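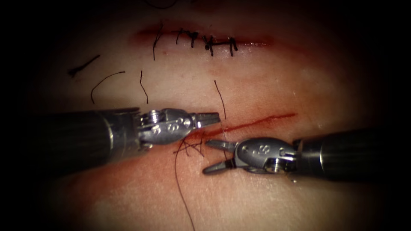

Tissue pad with upper incision closed, two instruments at the lower incision

Supplier Records Consolidation – Progress Report to the Operations Director
Prepared by Thabiso Xaba, Procurement Systems
Reporting date: 26/08/2020

1. Scope of this report

The report covers work on the supplier records system since the July checkpoint. The project replaces the three separate vendor files kept by Purchasing, Quality and Accounts Payable with a single master record per supplier, held in Tatetti. Contract terms, payment history and compliance documents are in scope. Freight carriers and temporary labor agencies remain out of scope until the second phase.

2. Status against plan

Data extraction from all three source files is complete. Matching and merging is complete for direct material suppliers and in progress for indirect suppliers. The document upload portal is live for a pilot group of 22 suppliers. The approval workflow has been configured but is not yet released to site buyers.

The plan called for the approval workflow to be released by the end of July. It was held back when testing showed that a change of bank details could be approved by the same user who entered it. The vendor has supplied a configuration change that separates the two roles. Retesting has started and the first set of test cases passed.

3. Data matching

Matching was done on tax number first, then on legal name and remittance address. Tax number alone resolved most of the direct material records. Legal name was less reliable than expected, mainly due to trading names entered in the legal name field by Accounts Payable before the current entry rules were adopted. These records were sent to the site buyers for manual review.

Two rules were added during the period. A supplier with more than one remittance address is now kept as one master record with several payment sites. A supplier that has changed ownership is kept as two records with a link between them, so that spend under the earlier contract stays visible. The second rule was requested by Finance and affects Orkance in particular, where the old and new entities both have open purchase orders.

Inactive suppliers with no transaction in the past 33 months were moved to an archive table. They can be restored by Procurement Systems on request but do not appear in buyer searches. 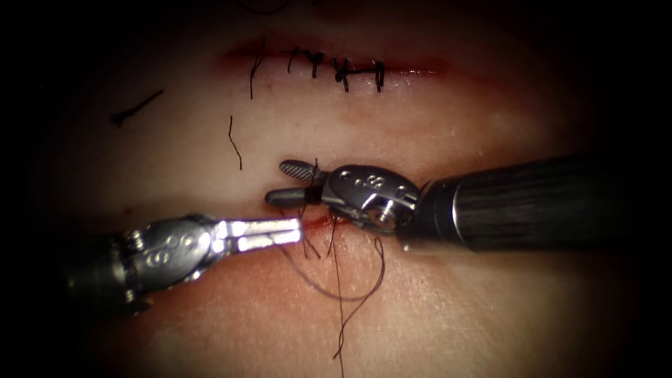
The archive step reduced the number of duplicate warnings during entry, and buyers at the pilot site report that the search screen now returns results without a noticeable wait. No archived record has had to be restored so far.

4. Supplier portal pilot

Pilot suppliers were asked to upload insurance certificates, quality certificates and a signed code of conduct. Most completed the task without help. The common faults were expired insurance certificates and files saved in a format that the portal rejects. The rejection message did not state which formats are allowed – this has been corrected in the current build.

Whitlock uploaded a complete set of documents but under the wrong parent company. The portal had no means for a supplier to move its own documents, and the correction was made by hand. A transfer function has been requested from the vendor and is listed as a change item in section 6.

Lirkar has declined to use the portal until its own security review is finished. Its documents continue to arrive by e-mail and are loaded by Procurement Systems. This is acceptable for one supplier but would not be workable for a larger group. The wider rollout letter will therefore state that e-mail submission is available only by written exception.

5. Compliance alerts

Automatic alerts for expiring documents were switched on for the pilot group. An alert goes to the supplier and the assigned buyer, and repeats until a new document is accepted or the buyer records a reason for delay. The first settings produced too many repeat messages. The interval has been lengthened, and buyers may now pause an alert once per document.

Quality asked whether an expired certificate should block new purchase orders. The system supports this. The present setting warns the buyer but does not block the order, and it will stay that way until the indirect supplier data has been checked.

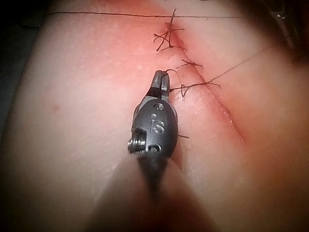
Darnell Whitfield disagreed with leaving the setting at warning level. In a written comment on the draft of this report, he noted that a warning can be dismissed with one click and that direct material records are already clean enough to support a hard block. He asked that the block be turned on for that group now, with an override held by the site manager. The request is technically simple and is put forward for decision in section 7.

6. Open change items

Document transfer between related companies: requested, vendor estimate pending.
Separate entry and approval roles for bank details: delivered, in retest.
Export of spend by parent company: specified, not started.
Portal message for rejected file formats: closed.

7. Decisions requested

a) Approve a hard block on new purchase orders for direct material suppliers with expired quality certificates, with site manager override.
b) Confirm that access to the old Accounts Payable vendor file may be changed to read-only when the approval workflow is released.

8. Next period

Work will concentrate on indirect supplier matching, completion of the bank detail retest and buyer training. Training will be given in two sessions per site, one for search and entry and one for approvals. The rollout letter to the remaining direct material suppliers will be issued after decision (a) is received, as its wording depends on the outcome.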